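Robot hands on the veg prep line — what happens to the people doing it now? 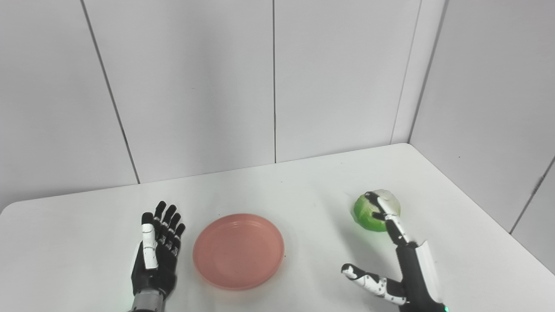 Does a robot that can handle vegetables mean fewer hours for prep staff?
At our site the hours stayed the same for the first year, but they moved from handling produce to checking, cleaning and restocking.

I ask because Kirthorpe, where I work, is looking at two-handed units for the salad and brassica room. The job would be moving whole heads onto plates for weighing and trimming. We run 4 people per shift and handle 2,000 heads on a normal one. The manager has given us a leaflet from Esico and not much else. I would like to hear from people who have worked next to this kind of thing. Who clears a fault? Does the pay grade change? What happens to breaks?

Posted by trimline_b, 2019-06-08

Chie Yoshida

I was shift lead at Rangel when we put in something similar in January. Points in the order they came up:

Pace. The supplier quoted 200 heads an hour. We planned on 100 and got near it once the infeed was sorted. Irregular heads were the main cause of stops, as the grip settings assumed a fairly round item.

Faults. Whoever was nearest cleared them at first, which meant one person was walking back and forth all shift. We then made it a named role, rotated every two hours. Get this written down before the units arrive. It needs isolation training, and at our place that training put people up half a grade. They had to ask for it.

Breaks. The line used to stop when we stopped. Afterwards it did not, so breaks became staggered and people ate alone. This caused more complaints than anything else and was only partly fixed — we now have one shared break per shift with the units paused.

Wrists. Fewer reports of strain from lifting and turning. More sore backs from standing at the check station, until we got stools.

Hygiene takes longer than the leaflet will tell you. Finger joints trap leaf. Ask what covers are supplied and who washes them.

oldpeeler

They said no job losses at ours too. Then agency staff were not renewed. Read the wording carefully.

m_nirkano

Different trade (I pack parts at Nirkano) but the same questions. Ask for a trial on one bench with your own produce, and ask that someone from the line keeps the log of stops. Ours was kept by the office and left out anything under a minute, so the figures looked better than the shift did. I can't help on pay grades, ours were never touched.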